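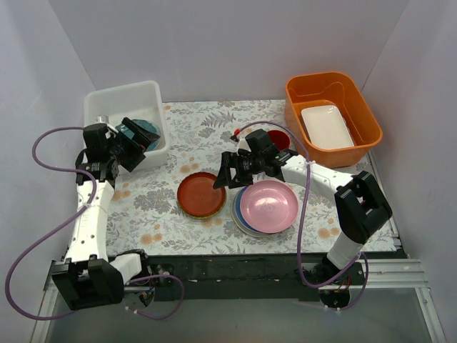 The project was to design a visual identity for Skidley, a maker of oatcakes and savoury biscuits in Zirkport, and to carry it through to labels that the firm could print itself. The work covered the name mark, a colour system, a pattern for the wrapper and a short set of rules for use. The pattern took the most time. The firm wanted oats and hedgerow plants on the wrapper, and the first drawings gave every plant the same weight, so that the name was lost at arm's length. A printed floral ground such as the one with grey leaves and fern fronds on off-white, and small peach-orange blossoms scattered among them, keeps its strong colour to a small part of the area. The same rule was adopted for the wrapper: pale ground, grey drawing, one warm accent used sparingly.

1. Starting point

Skidley had no fixed identity at the start of the project. The name appeared in different typefaces on the wrapper, the delivery note and the shop sign. The wrapper was clear film with a paper label stuck across the front. The label was 38 mm high and carried the name, the flavour, the weight and the ingredients on one face. The ingredients were set too small to read with comfort, and the flavour was typed in afterwards on an office printer, often out of line with the rest.

The brief from the firm had few fixed points. The label had to stay at its present height to suit the hand applicator. It had to be printable in 2 colours. The word "oatcake" had to appear near the name. The remaining stock of old labels, 3,051 in all, was to be used up before any change, which meant that old and new packs would stand on the same shelf for a time. That last point ruled out a complete break with the existing dark green, and it was kept for the name.

2. Review of similar packs

Packs by Ruretti were bought as the main comparison. Ruretti sells crispbread in the same shops and has a settled identity: a condensed capital name, a coloured band for each flavour and a photograph of the product. The band works well. A shopper can tell the rye from the plain without reading. The photograph works less well when the pack is creased, and it forces four-colour printing, which Skidley could not use.

Two points were taken from this review. The flavour should be shown by colour as well as by word, and the colour should sit in one fixed place. The photograph was rejected in favour of line drawing.

3. The name mark

Three routes were drawn. The first set the name in a plain sans serif with the two letters of the "ey" joined. The second used hand lettering with a brush. The third was based on a slab serif with blunt, slightly rounded corners. All three were printed at label size in one colour and pinned up beside each other.

The brush lettering filled in at small sizes, mainly in the bowl of the "d" and the eye of the "e". The sans serif stayed clear but was hard to tell from several other food brands. The slab serif was chosen. It was redrawn with a shorter descender on the "y", which let the name sit larger within the fixed height. The dot of the "i" was first drawn as an oat grain. At label size the grain looked like a printing fault, so a round dot was put back and the grain was kept for the pattern only.

Letter spacing was opened slightly between "k" and "i". No other changes were made to the spacing after the second proof.

4. Colour

The system has a pale ground, a dark green for the name and text, and one accent per flavour. As each label may use only two inks, the grey of the drawing is a tint of the green. This was checked early, as a tint that is too light will break up on uncoated stock. Tints from very light to medium were printed in steps. The lightest ones lost the thin stems and the darkest competed with the text. A middle value was fixed and is given in the rules for use.

The accents were harder to settle. The seeded oatcake has a yellow and the plain has a soft blue. The chilli oatcake needed something warm that would stay apart from the yellow under shop lighting. Four warm colours were mixed, from a dull pink through to a strong red. The red was the firm's own preference, but next to the dark green it suggested Christmas, an effect that several people in the studio noticed without being asked. The choice moved towards orange, and a rust-orange was carried forward to proofing.
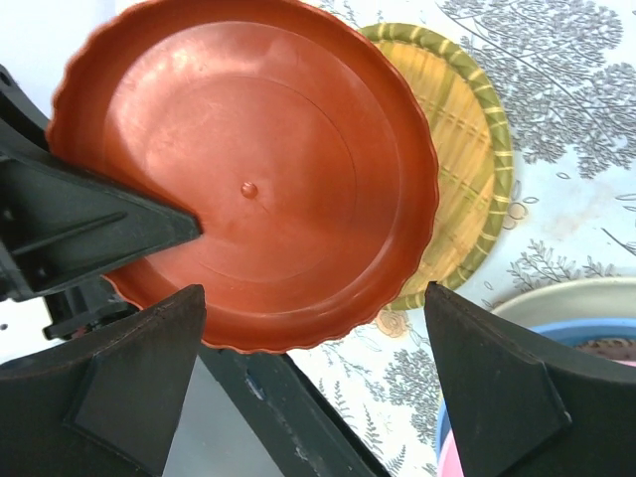

Hadiza Abubakar wrote on the second draft of this report that the warm accent should be judged on the finished film pack and not on flat card, and that a shine on the surface would make a deep orange look paler in places than any proof would show. The comment was accepted. The accents were printed again, placed behind clear film and looked at under the studio lamps and by a window. The rust-orange held up best when made a little deeper than first planned. The yellow needed no change. The blue turned dull and was made slightly brighter.

5. The pattern

The wrapper pattern is a repeat of oat heads, bramble leaves and small dots of accent colour. It was drawn by hand in pencil, traced on screen and built as a half-drop repeat. The first repeat was too small and produced visible diagonal rows when several packs were stood together. A larger tile, 167 mm deep, removed most of the effect. Some rows can still be found by eye if the packs are lined up exactly.

The drawings were kept open, with no filled leaves. Stems end before they reach the label area, so that the name has a clear margin on all sides.

6. Printing

Proofs were made by Guerra on uncoated paper. Kaan Ersoy set up the print files and recorded the settings, which are listed in Appendix B. The first proof showed the accent slightly out of register against the green. The design was changed so that the two inks do not touch anywhere on the label. A small gap is left around each dot. This makes the register less critical and also suits the firm's own printer, which is less accurate than the proofing machine.

The label text was split. The name, the word "oatcake" and the flavour stay on the front. The ingredients, weight and address move to a second label on the back, set one and a half points larger than before.

7. Remaining problems

The back label adds a step to packing. The firm has accepted this for the chilli oatcake only, and will decide on the other flavours when the old labels are used up, probably in November. The shop sign was outside the scope and still carries the old lettering. The rules for use say nothing yet about the name on a dark ground. A reversed version was drawn but not tested, and the thin parts of the slab serif are likely to need thickening before it can be released.

The print files and the tint sheets are held with the department copy of this report, dated 4 May 2023.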